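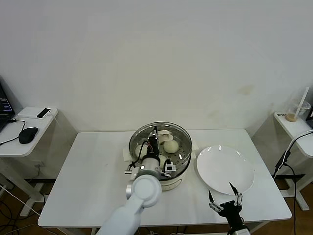

No. 30

I gave in and bought an electric steamer in August, and it has been on the white table against the wall ever since. Before that I used a bamboo basket over a saucepan. It worked fine until I forgot to top up the water, and I scorched the bottom of it twice.

Most of what I steam is buns. I buy the plain frozen ones from the Cusi market on the far side of Stiltstead, because I don't have the patience to make dough after work. Three fit on the tray with room to swell. I tried squeezing in more the first week and they stuck together and tore when I pulled them apart.

The glass lid is the part I like best. With the bamboo I was always lifting the top to check, and that lets the steam out. Now I just look. The cream handle on top is a decent size and easy to grab with a dish towel.

Cleaning is okay. The little holes in the metal tray catch bits of dough, so I soak it right after eating. An old toothbrush gets the rest.

The wall behind the table has a brownish mark on it, off to the right, that I keep meaning to scrub. I may just paint over it when I do the hallway.

Next time I want to try sweet potatoes. I also have half a bag of dumplings in the freezer that need to be used up first.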